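Planning the Second Equipment Year: Hivent Reviews What It Spends on Robot Hands
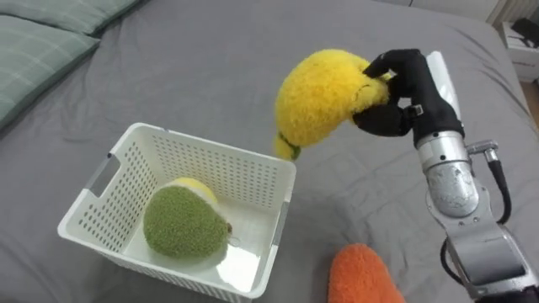

Spare fingers should have been in the first budget, according to Qusai Sfeir, and so should the cables. Hivent had set aside money for the arm, the hand and a service contract, he said, and had treated everything smaller as office supplies.

The household handling program at Hivent is now preparing its request for the coming year. Its current work is sorting soft objects: plush fruit is picked up from a bedsheet and placed in a plastic basket. The objects cost very little. The hand that grasps them is the largest single line in the plan.

"We were asked why a toy banana needs a hand with fingers," said Themis Makris, who prepares the request. "A two-jaw gripper would be cheaper to buy. We priced both in January, and the finance office has both figures."

Makris said the program had logged 218 hours of operation on its present hand before the first scheduled inspection. The supplier, Dretach, recommends an inspection every 224 hours. The request therefore includes a second hand, to be mounted while the first is away for service, and 50 replacement fingertip covers.

Sfeir would prefer to lease the second hand. "If we own two, we own two old ones in three years," he said. Makris disagrees, noting that the lease offered by Dretach does not cover wear to the outer material and requires a deposit "close to half the purchase price."

Both agree on the question of furnishing. Pillows, bedding and baskets are bought from ordinary household stores and charged to a separate account, with a limit of 19 purchases per quarter. Makris has asked that the limit be removed. "The approval form takes longer than the shopping," she said.

The request also moves cabling and connectors to the maintenance line, where they will be reordered on a fixed schedule. A decision on purchase or lease is expected after the review of 6 Jun 2026. Training costs will be submitted separately.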